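Search the notebook
Enter keyword
Notebook / Indoor Air / Home Visits

April 6, 2023

Moisture survey, Welen Street houses. Second round of readings.

Finished the last of the basement loggers this morning. Abimbola Edet did the north side and I did the south. We had 137 usable readings after throwing out the ones from the logger that sat against a dryer vent. That one goes back to the drawer until somebody checks its calibration. Its label says it was done in May, with no year on it.

Crawl space at the corner house is still the worst. Relative humidity was up to 20 points above the floor upstairs, and the musty smell reaches the back bedroom. The family keeps the bedroom door shut at night, so the reading in there is probably low compared with what the kid breathes in the hallway. I moved the hallway logger down to bed height.
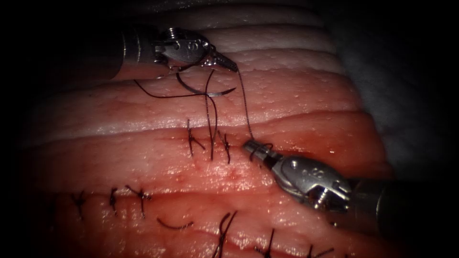
Vapor barrier at the corner house needs to be redone along the east wall. The installer lapped the sheets by a hand's width and taped them, and the tape has let go for most of the run. Yoga Mangundap wants to try the reinforced Plasanel sheet with a stitched seam and sealant over the top. I said tape failed first and a seam full of holes could be worse. His answer was that two lines of stitching side by side, like the pair in the pink layered block, would spread the pull when somebody crawls over it. Fair point about the pull. I still want a test piece before we put any of it under a house. He will sew one sample with two lines and one with a single line, and we will leave both over a tray of water with a humidity logger on top.

Dehumidifier at the Halim house was off when Abimbola got there. The tenant says it trips the breaker when the washer runs. Moved it to the outlet by the stairs and it ran for the whole visit. Bucket was empty, so there is no water volume for this period. Mark it as missing, don't enter zero.
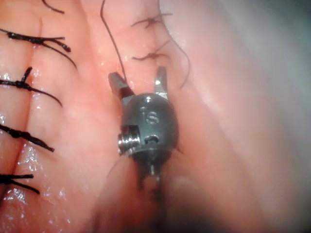 FOLLOW-UP AND SUPPLIES

Four houses still have no signed form for the summer round. Forms are in the blue folder. Please take them along on the next visit and don't mail them again, the last batch came back.

The Drustis meter reads higher than the old pin meter on the same joist. I tried it on 2 joists at the corner house and got the same thing both times. Until we know which one is right, write down which meter was used next to every number. Older entries don't say, and I can't fix those.

We are at 384 logger-days for the project counting this round. Abimbola has the download files and is renaming them by house number.

To do:
Cut Plasanel for the seam samples (Yoga)
Ask the electrician about the washer circuit at Halim
Get more gloves, size large, and knee pads
Return the ladder

Last updated: after second round, AE's readings added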